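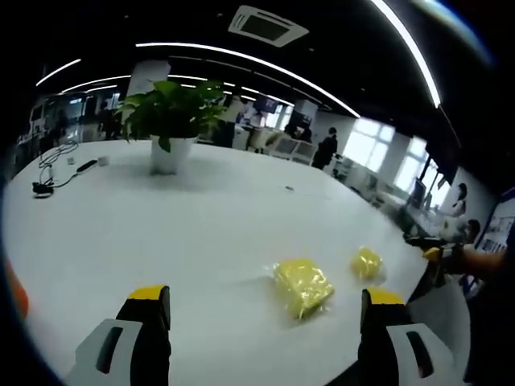 Two of the yellow ones, still in their plastic.

I've had the same kitchen sponge for longer than I'd like to admit, so I was probably the right person to send to the sponge swap at the Brisov hall this May. The idea is simple: bring in your sad old sponge, go home with a new one, and hear a bit about how to keep it from stinking up your sink. I figured I'd stay ten minutes. I stayed until they were stacking the chairs!

Organizer Lamai Chantharasri told me 663 people came through the door, and between them they handed over 1361 sponges (yes, some folks had clearly been saving up). Last year's swap got 78 visitors, so she was pretty thrilled, and a little hoarse.

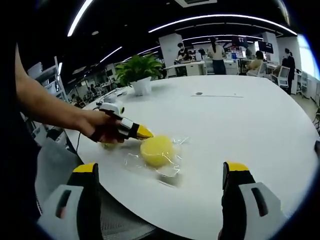

A round sponge in its clear bag.

The talk I liked best was by Henrike Böttcher, who has cleaned restaurant kitchens most of her life and has strong feelings about the bottom of the sink. Squeeze it out, stand it on its edge, and keep one sponge for dishes and another for the floor. She also thinks most of us use way too much soap, and I felt very seen. A man behind me asked about the microwave trick and got such a long answer that the coffee went cold.
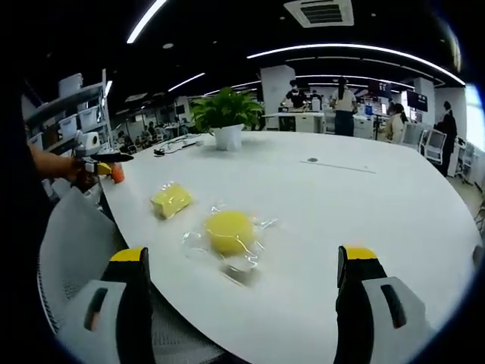
Round or rectangular? I went round.

There was some grumbling over all the plastic wrap, and I get it. Lamai says she wants to try paper sleeves next time, if the group can find the money. The swap raised $3952 at the bake table, which goes to new faucets for the hall kitchen. I bought the lemon bars and I'd do it again.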